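About Kedard

Most tableware companies tell you their dishes will change the way you eat. We doubt it. Kedard sells bowls and plates, and a bowl has to hold soup and then fit back in the cupboard.

Todor Dervishi and Siriporn Thammasiri started the company after running a lunch counter together in Gratby and replacing the same chipped dishes every August. They still don't trust catalogs, ours included.

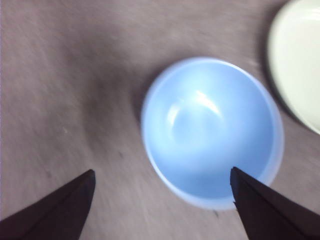 Color names are where this business gets silly. We have been sent samples called "whisper" and "tidal hush." Our bowl is blue. It can look pale as the sky from straight overhead, with a white glare on the inside wall, and a good deal deeper from the side, so please don't match your curtains to a screen. Ask Adhiambo Mbwambo for a sample and look at it in your own kitchen.

The range is short: two shapes, four colors. People write in asking for a matching gravy boat, and the answer is still no.

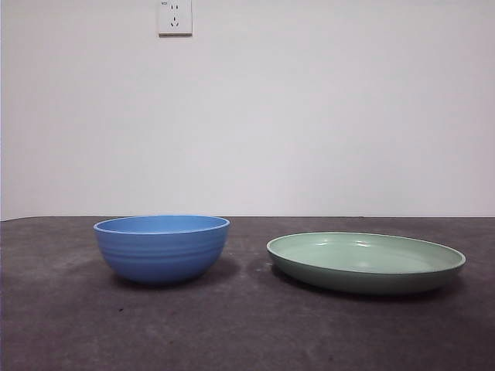
Sets are another thing we have doubts about. Plenty of stores will sell you a dozen of everything in one shade, then drop the shade. We sell singles. Blue next to pale green looks fine to us, and a wide plate with a low edge does most of what a dinner plate does – plus it catches the sauce. Buy one of each and see if you reach for them.

Stacking matters more than anything we could say about style. Ottar Nygård tests that part, mostly by being careless. 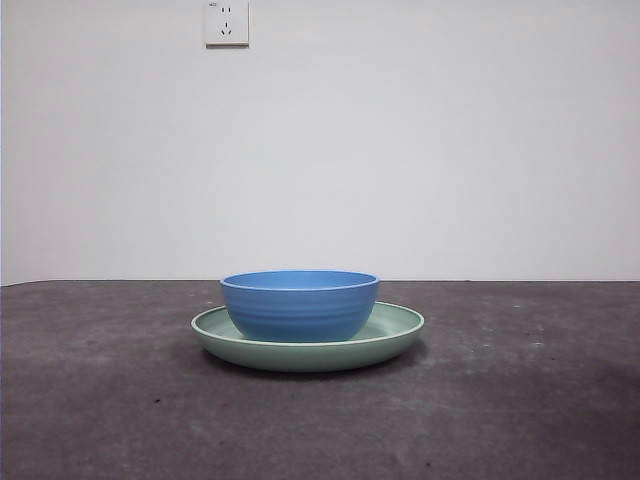
He also answers the mail, so complaints go straight to him. We read them all and agree with more of them than we'd like.

Page updated 2019-11-08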